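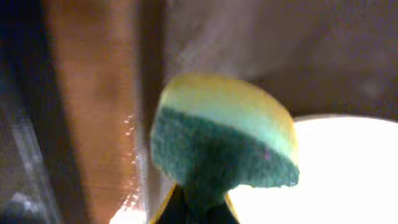
Mieke Van den Broek writes that a sponge should go in the trash after one week, and she asks why I keep mine longer.

Mieke, I respect this, but my rule is different. I look at the green side. When it no longer scrubs, the sponge moves from the plates to the sink, and after the sink to the floor under the stove. **1/6**

I learned dishwashing in the canteen of Stovgate, where we had 128 plates at every lunch. My first boss was very strict: first scrape, then soak, then scrub. I still do it in this order at home. 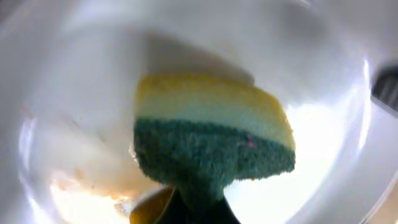
The soft side is for glasses and for anything with a shine. For dried sauce I turn the sponge over and I make small circles, with not much pressure. **2/6**

For soaking I use warm water and one spoon of soap. Seven minutes is enough for tomato sauce. Egg needs cold water, please believe me. **3/6**

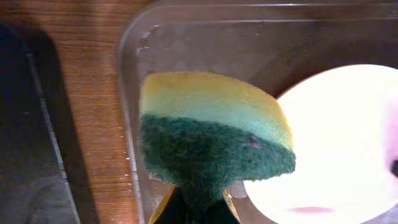

Many people ask me how I know which sponge is for plates when all of them are the same two colors. In Stovgate we cut one corner. Now I look for any small mark that is already there, and a pink speck on the green pad is good enough for me. The floor sponge lives in another cupboard. **4/6**

I also like to keep plates in a tray while I work. Crumbs and drops stay inside, and the table needs only one wipe.

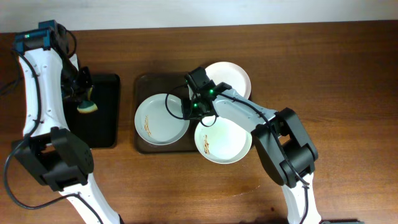
The worst plates I leave for the end, so the sponge stays clean for longer. **5/6**

Next time I will write about pans. Mieke, bring your questions! **6/6**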